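## Sessão 5: garras de mão para a oficina partilhada

Nesta sessão continuamos a montagem do par de garras do projeto Duda. Cada garra leva um cubo branco com marcadores impressos, e a posição do cubo é calculada a partir deles. Antes de gravar, confirmem que os dois cubos estão bem fixos e que nenhuma face tem reflexo.

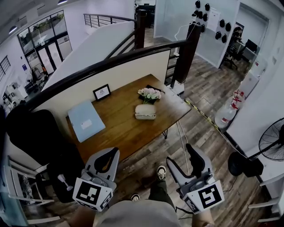
Sigita Uibo perguntou se não seria melhor colar os marcadores diretamente no punho, porque assim poupa-se uma peça impressa. Pode-se fazer, mas a mão tapa o código quando o pulso roda.

Para domingo:

- imprimir de novo o suporte do cubo, com 2 mm a mais na base;
- gravar 200 aberturas e fechos com cada garra;
- anotar as gravações em que um marcador se perdeu.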